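**Unit 2: Fabric backdrops and foam lettering**

Bring your cloth to this one! Last time we planned wording on paper, and now we get to hang things up and stand back and look, my favorite part of the whole course (I know I say that every time).

### Start with the cloth

Black is the most forgiving color you can buy. It swallows shadows and makes nearly any foam color sing. Cut your piece wider than the table it will stand behind, and let the bottom edge drop lower than the tabletop so no wall peeks through.

Press it if you have an iron handy. If you don't, hang it anyway. Soft folds look fine from across a room, and once bright letters go on, your eye heads straight for them.

### Hanging it

- Small binder clips along the top edge. Black ones on black cloth all but vanish.
- Clip the two outer corners first, then fill in between.
- Tug each section gently before you add the next clip.
- Check for sag after lunch. Cotton relaxes more than you'd think.

The Wutuldale hall has a picture rail, so clips are plenty there. For the Suvcombe room, bring string as well.

### Choosing letters

Craft foam is wonderful stuff: light, cheap, and it cuts with ordinary scissors. Use two sizes when you have two words. Make the important word big and in capitals, then let the other one ride above it in small lowercase. The size jump should be bold! If your small letters are 40 mm tall, timid 50 mm capitals will only look like a mistake.

Mix your colors freely. Pastels and warm brights get along beautifully on black, and you can repeat a color between the rows to tie them together.

### Placing them

Lay both rows out on the table before anything touches the cloth. Find the middle letter of the big word and put it up first, then work outward. With an even number of letters, start from the center gap. A letter that ends up a touch low adds bounce, so please don't peel it off five times chasing a ruler line. 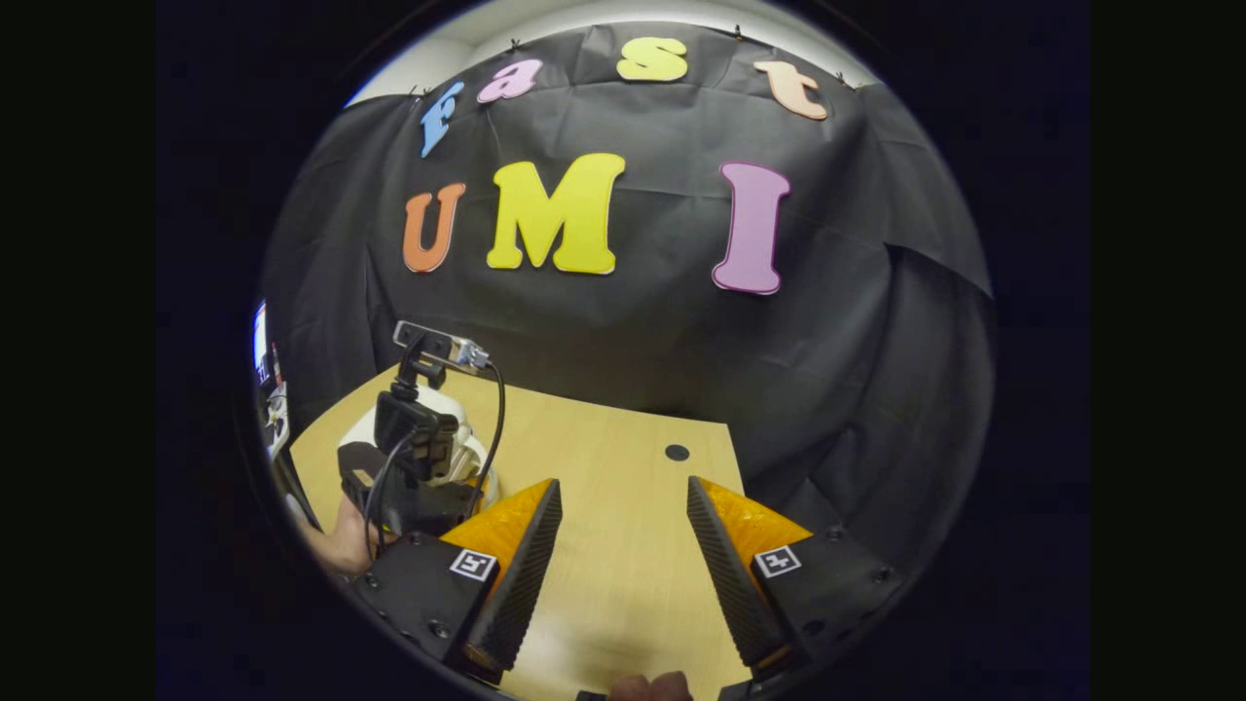 *Notes by Bohumila Jireš, with additions by Akihiko Hayashi*

Look at "fast" over "UMI" and notice how far apart the two sizes are. The yellow M holds the middle of the bottom row, with orange to one side and pink to the other, and yellow and pink both turn up again in the small word. I love that peachy orange "t" too! The pale wood of the tabletop does its share, giving the dark cloth a clean straight line to rise from.

### For next time

Pick two short words, one for each row, and cut all your letters. Keep the scraps in an envelope, as we'll use them for borders in Unit 3.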